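Can a Machine Put the Toys Away Yet?

Every June we clear out the playroom, and every June I wonder when something with a motor is going to do it for me. So this year's tidy-up page has a twist: which chores can a robot arm take on, and what can the rest of us borrow from the way it works? (Quite a lot!)

1. Start with a basket that has a low rim

A deep toy chest is a headache for a kid, and it's a headache for an arm too. Go shallow, go wide, and park it right beside the mess. 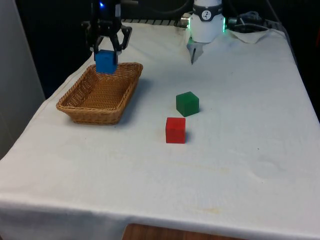
Blue block over the basket, red and green still on the cloth.

I love how plain this job is. Blocks, basket, done. It's the chore I'd hand over first, and for solid blocks on a clear table I think we're very nearly there. A floor full of doll clothes and train track? Give it time.

2. Lower things in

My old Turnwood blocks have dents from years of being pitched across the room. Get your hand down inside the basket before you let go, and the paint and the wicker both last longer.
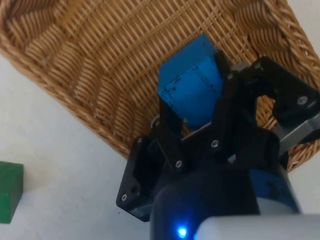

Down inside the rim, with the block still between the fingers.

Wicker snags, by the way. Run a damp cloth along the weave, snip any loose ends, and let it dry out of the sun. I do mine every 2 weeks and it takes me 11 minutes with the radio on.

3. Give yourself elbow room

Pull the basket back from whatever you're picking up. People reach around clutter without thinking, but a gripper has wide shoulders and needs space on both sides.
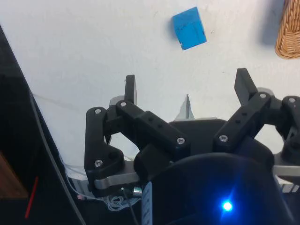
The same goes for small hands, and for anyone with sore knuckles. Spread the pieces out a little before you start and the whole job goes faster. I set a kitchen timer for 30 minutes and have never once needed all of it.

4. Pick a plain surface

Bright pieces on a pale background are so much easier to spot! An old white sheet over the table works beautifully, and when you're done you can gather up the corners and shake out the crumbs.
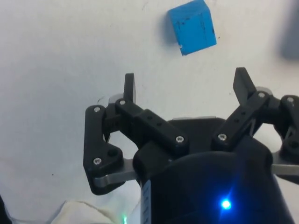
5. Keep the fiddly jobs for yourself

Folding fitted sheets, matching socks, coaxing jam off a chair leg: those are still ours for now. I can't wait to cross them off, and you'll hear me cheering when I do.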